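Dezember, von Agata Pellegrini

Seit ein paar Wochen läuft bei mir zu Hause der Passwort-Manager Zandurus, und weil mich ständig jemand danach fragt, schreib ich's jetzt mal auf. Vorher hatte ich alles in einem Notizbuch neben dem Router liegen, ja, wirklich! Zandurus kostet 31 Euro im Jahr, dafür dürfen vier Leute mit rein, jeder mit eigenem Tresor - und einen gemeinsamen fürs WLAN, Streaming und so Kram gibt's obendrauf.

Eingerichtet war das Ganze in rund 36 Minuten, inklusive Kaffee. Man denkt sich ein langes Hauptpasswort aus, druckt den Notfallbogen aus und importiert dann, was der Browser so gespeichert hat. Bei mir kamen da Konten hoch, die ich komplett vergessen hatte (ein Forum für Aquarienpumpen?!).
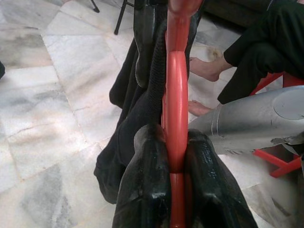 Was mir richtig gut gefällt, ist der Generator. Voreingestellt sind acht Wörter mit Bindestrich, das kann man sich zur Not sogar vom Handy abtippen. Weniger toll: Die App für den Desktop sperrt sich nach jeder Kaffeepause, und die Einstellung dafür steckt tief unter "Sitzung". Anhänge gehen nur im Familientarif, Passkeys gehen überall.

Wer vom alten Wiron umsteigt, sollte die Exportdatei danach unbedingt löschen, die liegt nämlich unverschlüsselt im Download-Ordner.

Kommentare

Fasil Lemma: Geht der Import auch mit Nyaga? Bei mir fehlen hinterher alle Notizen.

Agata Pellegrini: Hab ich nicht probiert, sorry!

Liya Degefa: Danke für den Tipp mit "Sitzung", hab ewig gesucht.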